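Pre-acceptance checklist, whiteboard writing kit (arm, gripper, wrist camera, fixed camera)
Supplier: Stidasik
Checked by: Riku Murakami
Date: 06/11/2025

Kit is on a trial loan with an option to buy. Items are marked OK, FIX or OPEN. Anything marked FIX has to be closed before we sign.

## 1. Paperwork

- [x] Manual in English, printed copy in the box. OK
- [x] Packing list matches what came. OK, one spare finger pad extra.
- [ ] Risk assessment form from the supplier. OPEN. The one we got is for the Esine arm, a different product. Asked for the right one.

## 2. Board and work area

- [x] Board fixed to the wall, does not move when pushed by hand. OK
- [x] Writing area clear of magnets and old notes. OK
- [ ] Glare. FIX. The overhead light reflects off the board as a wide white band and it lies across the lower right of the 4. The ink still shows through, but faintly. The manual asks for "even light" and gives no way to test for it – we want a number or a test card.
- [ ] Ledge wiped down. FIX. Small dark specks along the top of it.
- [x] Bin of markers kept low and to the side of the writing area. OK

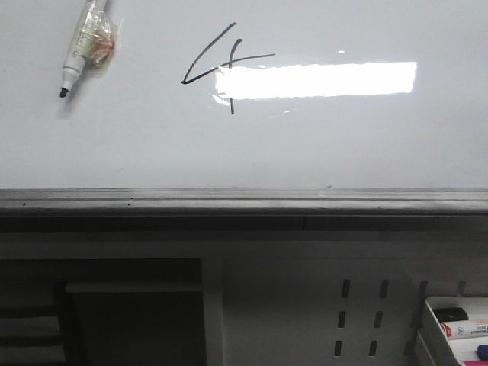

## 3. Gripper and marker

Power off and arm locked for all of this section.

- [x] Finger pads seated, no tears. OK. Spare pads are a separate order, part 602, sold in packs of 20.
- [x] Screws on the bracket and mounting plate snug. OK. Checked by hand with the key from the kit.
- [x] Rails free of grit. OK
- [ ] Cables clear of moving parts. OPEN. Thin black cables run under the plate. I found no pinch point at rest, but this needs a second look at full travel.
- [ ] Marker wrap. FIX. The upper end of the marker has a crumpled, see-through wrapper around it, and the right pad sits close against it.
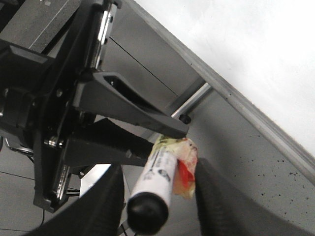

The manual does not say how thick a wrap can be or what it should be made of. Stidasik should either supply a proper sleeve or put a limit in writing. Until then, check the wrap before every run and replace it if it slides when twisted by hand.

- [x] Cap off before a writing run, cap on for handling tests. OK, but add it to the start card. It is only in the back of the manual now.

## 4. Stops and limits

- [x] Emergency stop within reach of the operator. OK
- [x] Stop holds until reset by hand. OK, tried 15 times.
- [ ] Press force on the board. OPEN. Factory setting is 20 on the supplier's own scale, with no units given.

## 5. Sign-off

Not signed. Three FIX items and three OPEN items. Light and ledge are ours, the wrap goes to Stidasik with the two questions on forms and force. I will do the cable check myself before the next run.

R. Murakami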